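Reference > Household > Waste and Cleaning > Bin liners

Bin liner

A bin liner (also trash bag, garbage bag, can liner) is a thin, flexible bag placed inside a waste container to collect refuse and keep the container clean. When full, the liner is closed at the top, lifted out and discarded with its contents. Liners are sold in rolls, in folded packs and in dispenser boxes. This article deals with small liners used in homes and offices, and with the storage of spare liners near the container. For large outdoor containers, see Wheeled bin.

Materials

Most small liners are made of polyethylene film. Low-density polyethylene (LDPE) gives a soft, stretchy film with a glossy surface. Linear low-density polyethylene (LLDPE) resists puncture better at the same thickness and is often blended with LDPE. High-density polyethylene (HDPE) gives a thinner, crisper film that rustles when handled and tears easily once punctured. Compostable liners are made from starch blends or other biodegradable polymers. They have a shorter shelf life and weaken when they hold wet food waste for several days.

Black film is colored with carbon black. The pigment hides the contents and allows the use of recycled polyethylene, whose mixed color would show in a clear or white bag. Clear liners are used where the contents have to be checked, as in recycling rooms.

Thickness is stated in mils (thousandths of an inch) in the United States and in micrometers elsewhere. One mil equals 25.4 micrometers. Light office liners are well under one mil; contractor bags may be 3 mil or more.

Seals

The bottom of the bag is closed by one of three common seals.

Flat seal: a straight weld across the full width. It is simple to make, but leaves two corners that do not fill, and liquid may collect there.

Gusset seal: the sides are folded inward before welding. The bag opens into a squarer shape and suits rectangular bins.

Star seal: the bottom is folded several times and welded in a narrow band. The bag takes a round shape, with few gaps for leaks, and suits round containers.

Sizing

A liner is chosen by the circumference of the container rim and by its height. The flat width of the bag should be at least half the rim circumference, with a small allowance so that the film can be turned over the rim without splitting. The length should equal the height of the container plus half the diameter of the base plus the overhang, normally 3 inches or more. A container with a rim circumference of 51 inches therefore needs a bag with a flat width of at least 25.5 inches, and in practice a 27-inch bag would be selected.

A bag that is too narrow is strained at the rim and may split during fitting. A bag that is too wide slips down when weight is placed in it. Surplus width can be taken up with a knot in the film just below the rim, or with an elastic band.

Storage of spare liners

Spare liners are usually kept on the roll in a cupboard, or flat in the base of the container beneath the liner in use. The second method saves a trip to the cupboard, but the spares are soiled if the liner leaks. A third method is to keep one opened liner hanging close to the container.

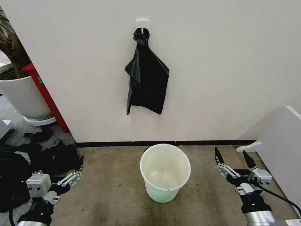 Wall hooks with adhesive backing are used for hanging storage where drilling is not wanted, for example in rented rooms. The load is small, as a single liner weighs very little, and almost any hook sold for indoor use will carry it. The film is gathered at one end, twisted and passed over the prong. A bag hung in this way over an unlined bucket, on a square-based white hook, keeps its bunched top close to the base plate while the remainder opens into loose folds. The twist matters more than the strength of the hook, as film laid flat over a smooth prong tends to slide off. Piercing the bag is avoided, since a hole near the top can run when the liner is later pulled over a rim. The hook should be placed high enough that the lower edge of the film does not enter the container.

Manufacturers of adhesive hooks generally advise cleaning the wall before mounting and waiting before any load is applied. Textured wallpaper and fresh paint are poor surfaces.

Fitting

The liner is opened by rubbing the two layers of film between the fingers, then shaken or drawn through the air to fill it. The closed end is lowered to the base of the container and the open end is turned outward over the rim. Air trapped between the liner and the wall of the container holds the bag up and reduces its usable volume. It is released by lifting one side of the rim and pressing the bag down, or through small holes made high in the side of the container.

The depth of the overhang is a matter of preference. A short cuff gives a neater appearance. A long cuff grips better on smooth plastic and protects more of the outer surface, though it may be caught by a foot or a vacuum cleaner.
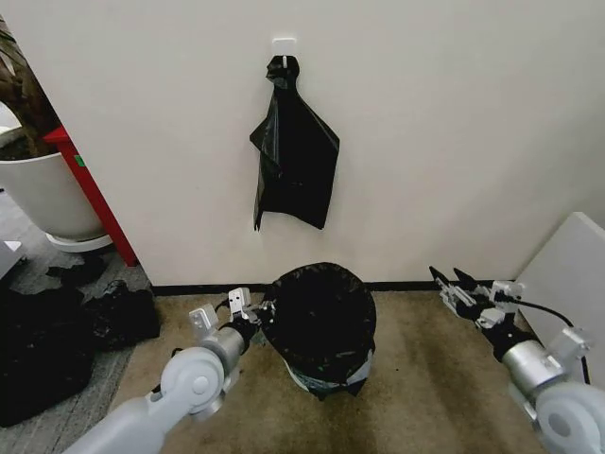 Small round can with a black liner folded over the rim; another black bag hangs from a wall hook.

Containers placed on carpet are commonly lined even when used only for dry waste such as paper, because the container cannot be rinsed in place and spills are hard to remove from the pile. A tray or mat beneath the container gives further protection.

Closure and removal

Plain-top liners are closed by twisting the neck and tying an overhand knot, or with a wire tie. Drawstring liners have a plastic tape in a hem around the opening. Tie-flap liners have a wavy top edge forming flaps that are knotted in opposite pairs. A liner filled to the rim leaves no film for closure, and filling is normally stopped at three-quarters of the container height.

When a full liner is lifted, suction may form beneath it. Tilting the container or drawing the bag up slowly lets air in along the side.

Trade designations

Retail liners are sold by capacity, by color or by a letter code matched to a maker's own containers. Codes are not shared between makers. The Mimolness range is sold by rim circumference, while Tritumau and Eshun liners are sold by capacity alone, so that two bags marked with the same volume may differ in width. Bulk cartons for cleaning contractors, such as the Motside carton of 3000 light liners, are marked with flat width, length and film thickness.

See also

Adhesive hook
Bucket
Compostable plastic
Drawstring bag
Pedal bin
Polyethylene film
Wastebasket
Wheeled bin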